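Search tips and guides Go

Filed under: Laundry & Fabric Care > Canvas, Webbing and Heavy Cloth

Cleaning and Reproofing Canvas Bags

Cotton canvas holds dirt in the weave, so most of the work is dry work. Water comes last and in small amounts. The method below covers uncoated and lightly waxed cotton canvas in the weights normally sold for tool bags, totes and work satchels. Bags with a rubber or vinyl backing need a different treatment and are covered on the coated fabrics page.

Identify the finish first. Put a drop of cold water on an inside seam allowance and wait. If the drop sinks in and darkens the cloth, the canvas is untreated or the treatment has worn off. If it beads, some finish remains. Scratch the surface lightly with a fingernail; a pale line that fades when rubbed with a warm thumb indicates wax. Waxed cloth must never see detergent or water above lukewarm.

Empty the bag, turn out the pockets and shake it upside down. Grit collects in the bottom corners, where the seam allowances form a ledge. A narrow crevice tool on a vacuum will lift most of it. What stays behind can be loosened with a dry, stiff toothbrush worked along the seam, then vacuumed again. Loose grit left in a corner cuts the sewing thread from the inside, and this is the usual cause of a bottom seam failing before the cloth does.

Brush the outside with a medium nylon brush. Work with the grain of the weave, top to bottom, with the cloth supported from inside by a folded towel. Black and navy canvas shows lint more than dirt. A damp rubber glove dragged in one direction picks it up. Adhesive rollers also work, but cheap ones leave residue that attracts more lint, so test on the base panel. 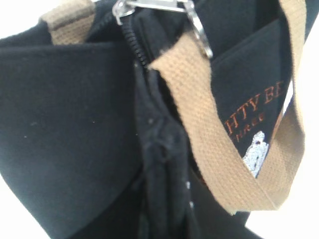 Page last changed: 25 September 2018 (M. Pollock)

Webbing is denser than the body cloth and dries more slowly. Handles take up skin oil along both edges and should be cleaned separately. Mix 7 ml of plain liquid soap into 400 ml of lukewarm water. Wring a white cloth in the solution until it no longer drips, wrap it around the handle and pull along the length. Turn to a clean part of the cloth with each pass. Repeat with plain water. Light-colored webbing sewn to dark canvas is at risk of dye transfer where the two meet, so stop short of the stitching and finish that part with a barely damp cotton swab.

Metal fittings: wipe with a dry cloth, then with a cloth carrying a trace of light machine oil. Work any spring gate or swivel until it moves freely, and wipe off the surplus before it can reach the fabric. Oil marks on cotton are hard to shift. Green deposits on brass come off with white vinegar on a swab, followed at once by water and a dry cloth. Do not use vinegar on plated parts with worn plating. Metal polish leaves a white paste in the weave and is best kept away from fittings that cannot be detached.

Spot cleaning. Use the same soap solution. Dab from the outside of the mark toward the center. Rubbing raises the nap and leaves a fuzzy patch that catches the light differently, most visibly on black. Rinse by dabbing. For grease, cover with cornstarch, leave overnight, brush off and repeat before any water is applied. For mildew, brush outdoors, then dab with equal parts white vinegar and water. Bleach weakens cotton and strips dye and should not be used at any strength.

Drying. Stuff the bag with white towels and hang it upside down in moving air, out of direct sun. Newspaper can mark a light lining. Do not hang a wet bag by its handles; the weight of the water stretches the attachment points. Check the base seam by pressing it between dry tissue. If the tissue picks up moisture, leave it longer. A tumble dryer will shrink the body cloth more than the webbing and the bag will pucker at every join.

Reproofing. Only reproof cloth that is clean and fully dry. For unwaxed canvas, Gurnell spray proofer is adequate and does not noticeably stiffen the fabric. Apply two light coats and let the first dry before the second. For waxed canvas, rub Ekum bar wax on in short strokes, concentrating on fold lines and the base, then melt it in with a hair dryer on medium. Keep wax off the webbing. A medium satchel takes up to 26 g of wax. More than this sits on the surface and transfers to clothing.

Storage. Store unfolded where possible, with the flap open. Permanent fold lines wear white on dark canvas. Cloth covers are suitable; plastic covers trap moisture.

Notes from readers

Mehwish Sandhu writes that a soft pencil eraser removes dry scuff marks from black canvas without wetting it. Tested on two bags and confirmed. Use a white eraser only.

Dionysis Economou asks whether a bag can be machine washed if the fittings are taped over. The tape comes off in the wash. Hand clean.

Correction, August: the soap quantity in the webbing section was previously given in teaspoons. It is now in milliliters.

Tags: canvas, webbing, bag care, proofing, wax, lint, metal fittings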